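Mallet at Fundport: questions from packing and kitting staff

Last updated 15 Sep 2025

Mallet is the automated kitting system Fundport is introducing for household cleaning sets. The answers below apply to the kitting and packing teams on both shifts. Questions about pay grades go to your shift lead first.

What does Mallet do?

It places single items into molded fiber trays and passes the filled trays to the packing line. It does not fold cartons, apply labels or close boxes. Those steps stay manual.

Which products are included?

Sponges and folded cloths. Bottles, brushes and anything with a trigger head are excluded until the grip tests for those shapes are complete. The item list is kept in Troleo, our stock system, under "Kitting - automated".

Will anyone lose their job?

No positions are being removed under the current plan. Six kitting roles change in content. Four people move to tray supply and exception handling, and two move to packing. The notice period for a change of duties is the one in your contract.

What is exception handling?

Mallet stops on a tray when it cannot confirm the placement. A person then looks at the tray, corrects it or rejects it, and enters a reason code. During the June trial the system processed 1,913 trays and stopped on 200 of them. Most stops were for item angle.

What counts as a correct placement?

For sponges, the item must be inside the tray and must not rest on the outside of the rim. A tilted sponge is acceptable at the tray stage. The packer levels it before the film goes on. Reason code 4 (angle) is used only when a corner stands so high that the film will not close.

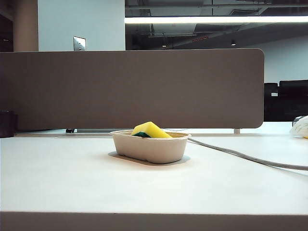 Sponge resting at an angle in a fiber tray, one corner above the rim.

Does the scouring side have to face up?

No. Either side may face up in the tray. The retail sleeve covers both, and orientation is not checked at this step. The earlier work instruction said "yellow side up" and has been withdrawn.

How fast does it run, and do I have to keep up?

The rate is set at 300 trays per hour at most. The packing line sets the actual pace: when the buffer reaches 200 trays, Mallet pauses until the count drops. Packers are not measured against the machine rate. The old hourly target for hand kitting ends on the day your line switches over.

Does the system record me?

The placement sensors store one still of each tray for 30 days. The view is limited to the tray position. Hands may appear in it during a correction. Stills are used for fault analysis and are not linked to employee numbers. Reason codes are linked to a station and a shift - not to a person.

Who can stop the machine?

Anyone. Press the red button on either side of the cell. A restart needs a trained operator, who must check the cell first. Stops made in good faith are not followed up as performance issues.

What training is there?

Two half days, in paid hours. The first covers safe access, stopping and restarting. The second covers reason codes and tray supply. Wureo, the integrator, runs the first session, and Omprakash Bhatt from process engineering runs the second. Staff who do not want operator status still attend the first.

Can I go back to hand kitting?

Mixed sets and small orders are still kitted by hand. Places are limited and are filled by request, in order of date. Put the request in writing to Valter Midtbø in operations.

What happens during a breakdown?

If the stop lasts longer than 20 minutes, the shift lead opens the manual benches. Trays already filled are packed as normal. Trays with an open reason code stay in the hold rack until the code is closed in Troleo.

My question is not listed. Where do I send it?

Use the question form in Troleo or hand a note to your shift lead. New answers are added to this page.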